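About Bomuvia

Bomuvia is a reissue label and mastering service for electronic music. We work mainly with out-of-print vinyl, DAT and cassette releases from small labels that have closed or stopped pressing. The catalog currently stands at 156 titles, most of them ambient, dub techno and early computer music.

What we do

The work falls into two parts. The first is the label. We license recordings from the artist or the current rights holder, transfer them from the best available source, remaster them and release them on vinyl and as lossless downloads. The second is the transfer and mastering room, which is open to other labels and to artists who hold their own tapes.

Standard vinyl runs are 500 copies. Repressings are decided title by title and are marked as such on the center label and in the run-out. A repressing uses the same lacquer cut as the first run unless the metal parts are worn, in which case the side is recut and given a new matrix number.

Imprints

Bomuvia – the main series. Full albums and collected EPs, usually as double 12-inch sets cut at 45 rpm.

Jemon – single 12-inch records, two to four tracks, issued in a plain die-cut sleeve. Jemon titles are not remastered if the original master is in good condition. They are transferred flat and cut at a level suited to the side length.

Bratu – cassette and download only. Live recordings, radio sessions and unreleased material supplied by artists already on one of the other imprints.

Transfers and mastering

Tapes are inspected before playback. Reels with binder problems are baked and then transferred in a single pass. DAT tapes are read twice on separate machines and the two captures are compared sample by sample. Where no tape survives we work from vinyl, using the cleanest copies we can borrow, and the release notes say so.

All captures are made at 96 kHz and 24 bits, except DAT, which is kept at its native rate. Restoration is limited to clicks, dropouts and hum. We do not apply broadband noise reduction to material where tape hiss or synthesizer noise is part of the recording. Limiting is used on the download master only if the client asks for it.

The Trernaren archive

Trernaren is our storage and cataloging project. It holds more than 516 tapes, of which 221 have been transferred and checked. Each tape is logged by format, length, track list, condition and rights status. Artists may request a copy of their own transfers at any time without charge. Tapes remain the property of the depositor and can be withdrawn with one month of notice.
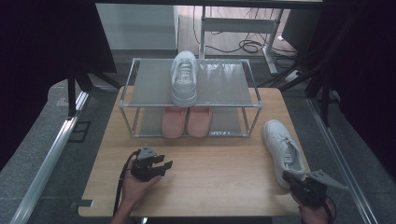

Two-tier rack with white sneakers and pink slip-ons.

Submissions and licensing

We accept proposals for reissues from artists and rights holders. Please include the original catalog number, the year of release, the source formats you hold and any agreement still in force with the first label. We do not accept demos of new music. Proposals are reviewed twice a year, and the next review is in June.

Licenses for film, broadcast and compilation use are handled title by title. Some artists have kept these rights, and in those cases we forward the request to them directly.

Page last updated 20 November 2023.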